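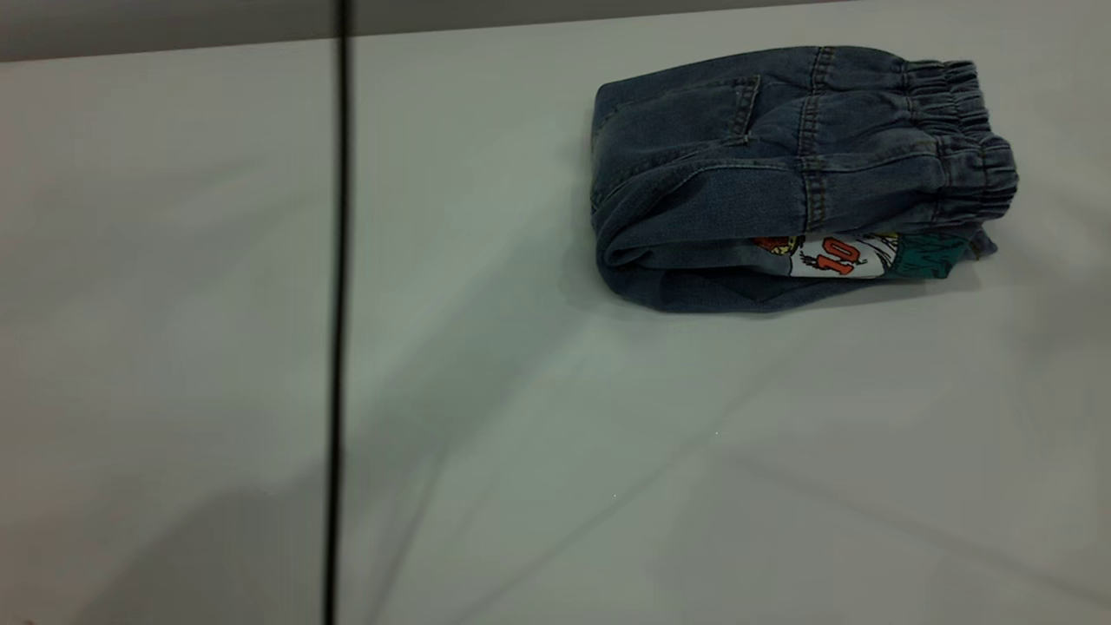
Kids' clothes: hand down, sell or give away?
Family Budget board — Page 1 of 1

marlowe_mum
Posted December 2022

Hello all, and sorry in advance, I do go on a bit. We have two boys, six and three, and a ceiling full of tubs of outgrown clothes. My plan was always to keep the lot for the little one, but he's built like a barrel where his brother was a beanpole, and half of what I saved won't go anywhere near him. I spent a rainy arvo going through it all and got through one tub before I sat down on the floor with a cuppa and gave up.

So what do you all do? I've had a look at selling on Drondex, but a mum at kinder says it's more trouble than it's worth. I'd love to hear how other families handle it, especially if you're in a small house like ours!

gumleaf77

We had the same trouble with mine, different shapes entirely. What I do now is keep anything with a stretchy waist and pass on anything with a proper button and zip. Elastic is very forgiving and I've had one pair of pull-ons go through three cousins (they came back to me a lovely soft colour, too). Tubs get labelled by size, never by age, and I write the size on masking tape so I can change it later.

tinshed

I'll put in a word for selling. We made around $300 on Drondex last financial year, nearly all of it from coats, boots and good denim. T-shirts and trackies aren't worth the postage, so those go straight to the op shop. It does take a bit of time at the kitchen table, but I put the radio on and quite enjoy it.

pavlova_pete

Going to disagree with tinshed, in a friendly way. I tried Drondex for a whole winter and by the time I'd bought satchels, answered the "is this still available" messages and queued at the post office, I'd have been better off doing an extra shift. Give it away and get your evenings back. Our school has a swap rack every April and it's the best thing they run — you bring what you've got, take what you need, no money involved.

tinshed

Fair enough, Pete, though $300 was our car rego sorted for a few months. And not everyone's school has a rack. If ours did I might sing a different tune.

gumleaf77

Can't you do both? Sell the coats, swap the rest. Before anything leaves my house I do three quick checks, whoever it's going to:

1. Tug the waistband gently and let it go. If the elastic crackles or stays stretched, it needs replacing before you pass it on. New elastic is cheap and you only have to unpick a little gap to thread it through.

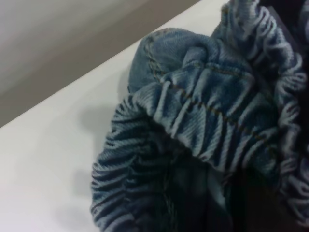 2. Turn the knees inside out and hold them up to a window. Thin patches show up straight away, and an iron-on patch on the inside will buy you another winter.

3. Empty the pockets. I have washed a crayon. Once was plenty.

marlowe_mum

Oh, this is all so helpful, thank you! I hadn't thought of replacing elastic, I've been chucking those in the rag bag for years. Pete, I'm going to ask at the school office about a rack. Tinshed, did you post everything or do pick-ups? I'd rather not have strangers at the door at tea time.

tinshed

Posted the lot, in bundles of one size. Single pieces hardly ever sold for me.

pavlova_pete

Bundles, yes, I'll give you that one. Happy to type up how our rack runs if the office wants it. Ours lives in the hall next to lost property.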